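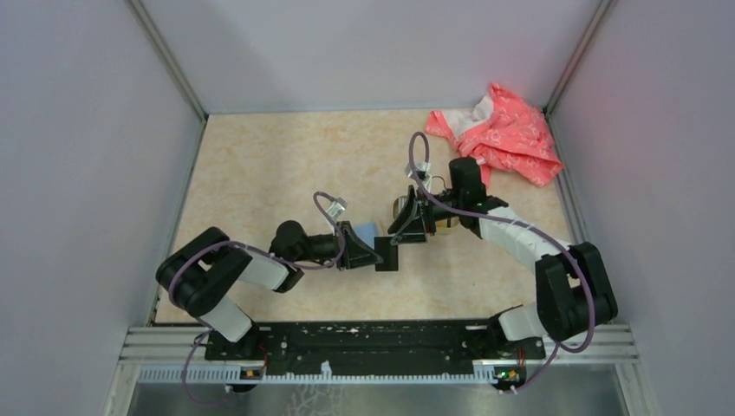
Oct 22, 2018
Vasilis Trajkovski

3.2 Cell rules for two-arm work

Figure 4. Two-arm cell with both grippers near the centre of the floor panel; a light-blue object is held in the left gripper.

Each cell was checked against the Kovwood rules before a session began. Cable loops must clear the wrist through the full range of motion – a loop that touches the jaws ends the session. Where the grippers work close together, as in Figure 4, closing speed is limited on both arms. Of 49 sessions logged in June, 16 were stopped under the cable rule.

Related items
Stovik: fixing base plates
Fourie cell checklist

© Adiro | Contact | Back to top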